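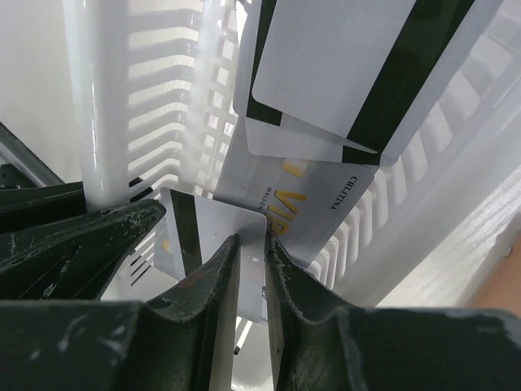 One reply to yesterday's posts says cold noodles don't count as dinner, and a cousin in Soscombe texted me the very same thing an hour later. Well, I'm making them again tonight!

Sesame paste, soy, rice vinegar, a spoon of sugar, a splash of the noodle water. Whisk till it stops looking broken. It will look broken for a while - keep going.

Cucumbers: smash them, salt them, leave them 30 minutes. I skipped the salting on Monday and the bowl was soup by the time we sat down.

I like the chili crisp from Sarkar best (the small jar, it's hotter). Two spoons for me, none for the kids, who want plain noodles and a boiled egg, every single time.

Someone asked if peanut butter works. Yes! Thin it more than you think and go easy on the sugar if yours is the sweet kind.

Leftovers keep 2 days if the sauce stays in its own jar. Mixed together they turn into one big clump - still ate it, standing at the fridge.

Cold plums after. Going back for seconds now.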